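Fekley workshop simulator: can the arm do the dull jobs yet?

I paid 70 for this hoping to see whether a robot arm could take over the little bench jobs I hate. You get one virtual room, one arm and plenty of waiting.

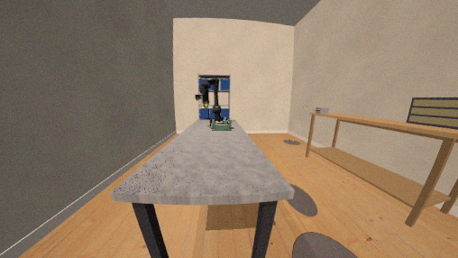 Setting up took me 32 minutes, mostly hunting through menus.

Winding a vise is my test chore. Easy for me, fiddly for a machine – it has to find that crank first! 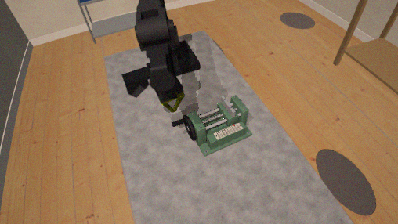 Open fingers above the green vise, with a second arm pose ghosted in grey.

I do like the gripper's-eye view for lining things up.

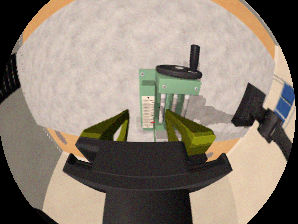 Verdict

Good fun, 5 out of 10. I'm still winding my own vise.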